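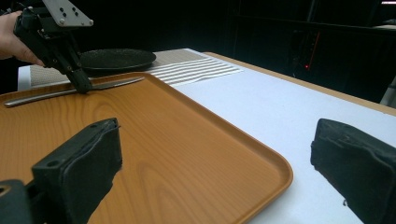
Table & Home | Conversations

The man who wants you to own one tray

Kwok-wai Kao has a theory about dinner tables, and I went to hear it with my arms folded. Kao runs Dorisance, a small tableware shop that also offers, for a fee, to come to your house and tell you how to set your own table. The fee is $55. I asked him what a person gets for it.

"An hour of somebody looking at your stuff," he said. "You'd be surprised how few people have had that."

I would be, a little. I have had relatives look at my stuff for free for most of my life.

His pitch goes like this. Most households own too many serving pieces and use them badly. Kao would like you to pick one good tray, lay it straight on the table, and build the meal on it: knife, bread, butter, whatever you're having. The placemat goes behind or beside it with a plate on top. No tablecloth. He is firm about the tablecloth.

"A cloth is a way of not deciding," he said, and I wrote it down mostly so I could ask what it meant. He thought about it. "You put it down and the table looks finished. Then you pile things on it."

I said that sounded like a table doing its job.

The tray he likes best has a wood-grain surface in a warm orange, with rounded corners and a low lip. I told him the color was a lot. He didn't argue. On a white table, he said, you need something that's a lot, or the whole thing looks like a dentist's office. His business partner, Chi-keung Tai, was at the other end of the room doing invoices and laughed at this, and I don't think he was laughing at me.

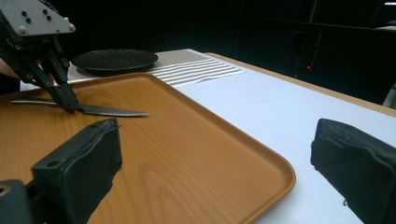 A table knife on the wood-grain tray, blade pointing right.

We spent longer on the knife than I had planned. Kao puts a plain silver knife on the tray and leaves it lying there, a bit crooked if that's how it lands. The formal books want it beside the plate with the edge turned in. I asked whether ignoring the books was a position or just laziness.

"The books were written for houses with staff," he said. "Who's coming to measure?"

Fair enough, but people who pay $55 for advice might like to hear the rule before they're told to skip it. He said he does tell them, if they ask. I asked how many ask. He said he'd never kept track.

There is also the question of noise. Metal on a hard tray makes a racket, and I have a low tolerance for it. Kao's answer was to put the knife down more gently. Tai's answer, from behind the invoices, was a napkin. I'm with Tai.

I asked for a customer who had been unconvinced, and to his credit Kao gave me one. Pascual Leiva hired him last June and still sounds undecided. "I liked the hour," Leiva told me over the phone. "I bought the tray. My wife moved it to the hall and we put mail on it." Did the dinner table look better? "It looked emptier. I guess that was the idea." He has kept the woven placemats out, and says they're the part of the visit he'd pay for again.

When I repeated this to Kao he nodded. "A tray in the hall is fine. It's holding something."

I don't know what to do with an idea that can't lose. If the tray stays on the table, the method works, and if it ends up under the electric bill, the method works there too. I said so. He offered me tea.

The dark plates I'll give him. I came in thinking a nearly black plate would make any food look sad, and he set one on a beige mat and I stopped complaining. He says they show crumbs and fingerprints and that I should know that before buying any. It was the only time all afternoon he tried to talk me out of something.

Would I pay the $55? No. I'd move the tablecloth to a drawer for a week and see who noticed.

Posted 15/02/2026

We use cookies to remember your preferences and count visits. By continuing to read, you accept our cookie policy.

Recent in Conversations
Junhao Lei on why he stopped selling dinner sets
Cameron Dalgleish keeps every chipped bowl
Susilmont's secondhand cutlery fair: worth the drive?
Readers write in about cloth napkins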